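Shadows under thin objects break up when I raise the light size

zostik_user
Posted September 7, 2024

I am rendering apartment interiors in Storkar for a flooring catalog. Walls, furniture and large fixtures look fine. The contact shadows on the floor do not. With the area light at its default size they are sharp and stable. When I make the light larger to get a softer look, shadows from thin parts turn patchy or vanish. Shadow map resolution is set to 400 and the bias is untouched. Raising the sample count to 60 helped a little and doubled the render time. Is there a setting I am missing, or is this a limit of the renderer?

3 comments · Share

Mieczysław Malinowski

Two separate problems are mixed together in your description.

The first is resolution. A map of 400 stretched over a whole room gives each texel a footprint wider than a thin rod. The rod covers part of a texel, the depth test passes or fails depending on alignment, and the shadow comes out patchy. More samples will not fix this, as they only average the same bad data.

The second is filter width. A larger light means a wider blur, and a narrow shadow spread over a wide blur fades toward the floor color. Some of that is physically correct. A thin rod under a large light does cast a weak shadow, and on a light grey floor it may be a faint grey patch and little else.
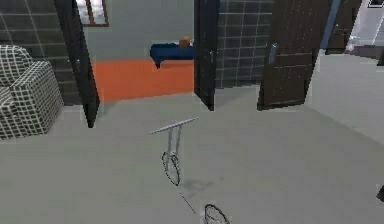

What I would change, in this order:

1. Fit the shadow frustum to the visible floor area. The default covers the full bounding box of the model, including rooms outside the view.

2. Raise the map resolution. Double it, render a small crop, and double it again if the edges still crawl.

3. Lower the bias in small steps until you see banding on flat surfaces, then go back one step. Too much bias detaches the shadow from the base of the object.

4. Check that the thin parts are real geometry. Parts displayed as wireframe or helper curves may be skipped by the shadow pass, depending on the object flags.

Return the samples to the default before you start, or you will not be able to tell which change did the work.

Marked as helpful by 213 readers · Share

Bilatow

Just use ray traced shadows. Slower but no maps to tune.

1 comment · Share

wieczorek_m

Step 4 was my problem on a similar job. "Cast shadow" was off for everything I had imported as curves. It is in the object panel, second tab, and it can be set for a whole selection. Ray tracing did not help until I changed that flag. For the softness I left the light at a moderate size and added a weak ambient occlusion pass, radius 60.

Share

Related

Floor texture repeats visibly in wide shots (242 views)
Bias or normal offset: which one to change first
Imported curves missing from final render
Zostik to Storkar export loses light units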